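Thu 19 January

Quick one, I have a call in a bit. Still going back and forth on the real estate thing and I need to write it down or I'll just keep chewing on it.

So - the Sandach building. Eight units, brick, roof redone in May. The asking price is fine. The rents are not. Three of the leases are way under market and they run till next year, and the broker keeps showing me "pro forma" numbers like I've never seen a spreadsheet before. Average rent on paper: $3,164. Average rent in real life, nope.

Fidell wants to come in as the money partner. Good people, quick to answer emails, but their term sheet has them at 88 percent of the cash flow until they get their capital back. And I do all the work? Unclog the drains, chase the rent, sit at the county office with a number in my hand. I asked for a smaller preferred return and they said they'd "take it back to the group." That was a week ago.

Other option is Ammann, the small bank I used for the duplex. Plain loan, personal guarantee, 58 pages of paperwork. I read all of it last time and I'll read all of it again. Found a prepayment penalty on page 40-something that no one had mentioned on the phone. Read your loan docs!!

Sleeping badly, obviously. Up at 5 doing math in my head.
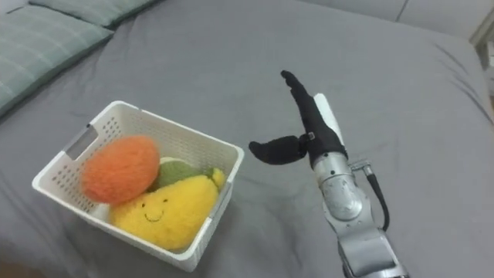
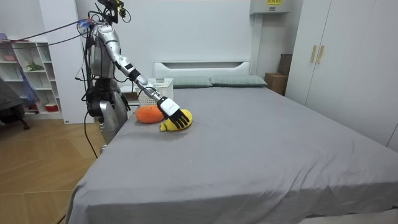 Yellow plush, gray bed.
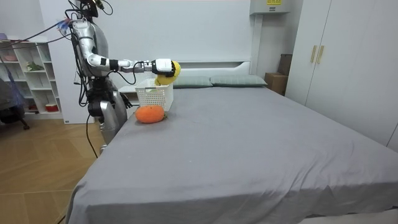
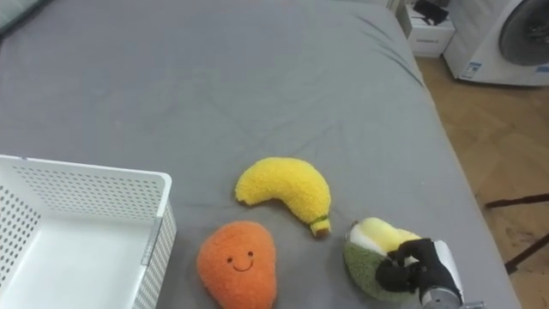 Anyway, where I've landed, for today at least. If Sandach drops the price enough to cover the gap on those three leases, I go with Ammann and own the whole thing myself. Smaller cushion, more risk, but my name on it. If they don't budge I walk. I've walked before and it stung for about a month and then somthing else came along.

What I won't do is set up a new LLC before there's a signed contract. Did that once with Sandico, paid the filing fee, paid the registered agent, paid the state, all for a company that owned a mailbox. Still getting letters adressed to it.

Somebody asked in the comments about reserves. I keep six months of mortgage payments per building in a boring savings account and I don't touch it for repairs. Repairs get their own pot. Will do a longer post on that, maybe with the actual sheet if I can clean it up.

Ok, phone. More when I hear from the seller.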